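Is the Clolto package worth the rental?

Posted by Taha Abdelaziz, Dec 5, 2019

I've had the same sales pitch four times now, so when Clolto offered me a proper look at their rental package I said yes, mostly to have something to argue with. The offer is simple enough on paper. You pay £200 a week, you get a gripper, the wrist camera and the Ratska software that ties them together, and a promise that you'll be picking things up by lunchtime.

Lunchtime came and went. The installer was pleasant and knew his stuff, but the setup guide runs to 124 pages and he needed a good many of them. Ratska wanted an update before it would talk to anything, then wanted another one after that. I made tea. I read the service contract, and I'd suggest you do the same before signing, paying close attention to clause 11, where "unlimited support" becomes three calls a month.

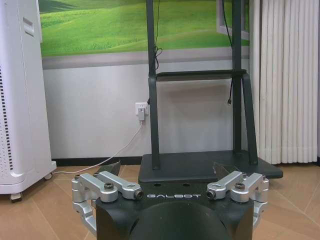
The gripper from the wrist camera, fingertips apart.

My first grumble is the view. The brochure makes a lot of the wrist camera, and fair enough, you do get both fingertips in shot with a clear gap between them. You also get a great deal of gripper. The body and the silver arms take up the lower half of the picture, and I'd want to know how much that matters when you're reaching for something small and low down. I asked. I was told the software "learns to look past it". Maybe it does. I'd like to see the figures, and I've been promised them since November.

The hardware itself I can't really fault. It's chunky, the arms are plain machined bars, and the bolts on top are in plain sight, so I'd hope a worn part could be swapped without posting the whole thing back. Clolto say that's allowed. The contract says to ring them first (see three calls, above).

What bothers me is the price of the whole thing against what a small workshop would use it for. Tedesco sell a duller kit with no camera and you own it at the end. I tried one last year and it did the same dull job every day without asking me for a password.

So I'm not signing yet. If they send the figures, and if somebody rewrites clause 11, I'll have another go and post what I find.

Recent posts
Tedesco kit: one year on
Jindine battery packs, and why I sent mine back
Reading a service contract without falling asleep

We use cookies to remember your settings. By carrying on you agree to this. OK

© Taha Abdelaziz | Contact | Back to top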